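Search tickets, keywords or location
Camix Facilities Desk
Last updated: July

Round table in lounge booth rocks when leaned on
Location: Gresik building, lounge
Raised by: Nele Dekker
Assigned to: Vicente Echeverría
Status: Open, waiting for part

The white round table in the booth rocks towards the armchair side when anyone puts an elbow on it. Pens roll off. It is the 900 mm top on the single column, same as the Daza one upstairs. We use the booth most of the day and people leave their bits on it, stickers and so on, so please say before you tip it over.
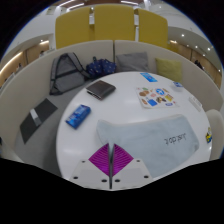

Checks so far

1. Turned each foot by hand. One was slack. Tightened it and the rock got smaller but didn't go.
2. Put folded card under the base on the armchair side. Held until lunch, then worked loose.
3. Pushed the table 75 mm further into the booth to get it off the joint in the floor. No difference, and it was harder to get in past the seat, so I moved it back.

Vicente asked whether it could be weight on one side. I doubt it. There is only light stuff on top – the blue cloth, the sticker sheet, the little yellow and blue toy – and the bags go on the seat at the back with the cushions.

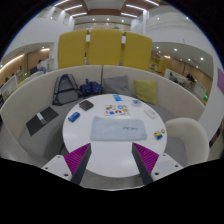

REPLY FROM VICENTE ECHEVERRÍA, 14:20

Had a look underneath with Min-kyu Hwang. The feet are fine now. The play is where the column meets the top: one fixing has pulled and the plate lifts on that side. Card under the base won't cure it.

The armchair needs to come out before we can turn the table over. Please clear the top and the seat first, including the backpack and the dark blue bag. The cushions can go on the floor. 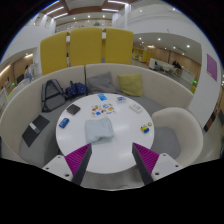 I would also leave off sitting on the rim until it is done. Replacement plate ordered from Plirnonach, the 200 mm one with the wider holes. The old fixing hole will be filled and we'll drill fresh.

REPLY FROM NELE DEKKER, 15:05

Fine by me. Sabine Ruppert has the booth in the mornings, so afternoons are easier. Will clear it when you tell me the plate is in.

We use cookies to keep you signed in to the desk. Accept | Manage settings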